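Product Review: Pandel Folding Laundry Hamper, Two-Compartment Model
Prepared by the Household Equipment Desk, Okimer Residence Services

The Pandel folding hamper was placed in three guest apartments at the Okimer residence in April and remained in daily use until the close of the review period. Residents were asked to treat it as they would any hamper of their own. Housekeeping staff emptied it on the regular schedule and recorded their remarks on the standard form.

The hamper consists of a steel frame, a removable fabric liner with two compartments, and a hinged lid. Assembly requires no tools. Maricruz Becerra of the housekeeping department set up all of the units and found the printed instructions adequate, although the diagram for the rear crossbar shows the part upside down. The manufacturer has been informed of this error.

Capacity is satisfactory for one person and marginal for two. Each compartment accepts several days of light clothing, but bath towels fill the space quickly and tend to hold the lid open. Residents who sort by color made good use of the divider. Those who do not sort found it a hindrance and asked whether it could be removed. It is sewn in place and cannot be.

The principal weakness is the opening. With the lid raised, the usable width is narrower than that of the Plerninano basket currently supplied in the apartments, and clothing dropped from standing height frequently misses it.
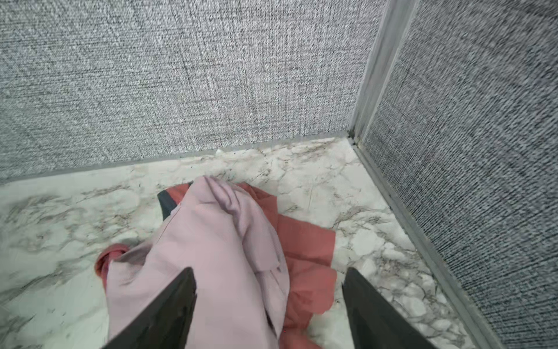
Garments left on hard flooring pick up dust and hair, and staff are required to collect them before the floor can be cleaned. Sieglinde Voß, who supervises the upper floors, reported that the extra time per visit was small but that it recurred in every apartment where the lid was fitted. With the lid taken off, the complaint largely disappeared. Residents may therefore prefer to store the lid elsewhere.

The liner performed well. It detaches by means of eight snaps and has two handles long enough to be carried over the shoulder. Repeated laundering at a warm setting produced slight fading along the top hem and no shrinkage that affected the fit. One snap on one unit pulled loose and was replaced under warranty. The frame feet are capped in rubber and left no marks on stone or tile.

Folded, the hamper fits behind a door or beneath most beds. The hinge is stiff when new and should be opened with both hands.

The desk rates the Pandel hamper 3 out of 5. It is approved for single-occupancy apartments, to be supplied without the lid unless a resident requests it. The Plerninano basket will remain the standard issue for shared apartments. Questions regarding replacement liners should be directed to Anneliese Hollmann at the supply office, which is open every Thursday morning.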